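Getting the fade out of black clothes

I've been re-dyeing my tired black tees and work pants at home for years now, and I reckon it's the cheapest wardrobe refresh going! Mum's old laundry trough in Cartwright has the stains to prove it.

Weigh the clothes dry first. One packet of Ledomell black does about 900 grams, so don't get greedy and chuck in the doona cover as well. Wash everything, skip the softener, and leave it damp. 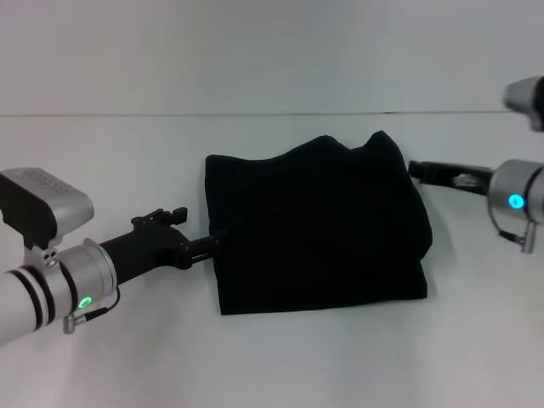
Will it colour polyester?
Ordinary cotton dye slides straight off polyester, so check the tag and buy a synthetic dye if you need one. The stitching is often poly too and may stay its old colour.

Dissolve the dye in hot tap water, add the salt, then in go the clothes. Stir for 40 minutes (put a podcast on, wear gloves) and rinse until the water's clear. Wash them on their own the next 2 times, and dry them in the shade.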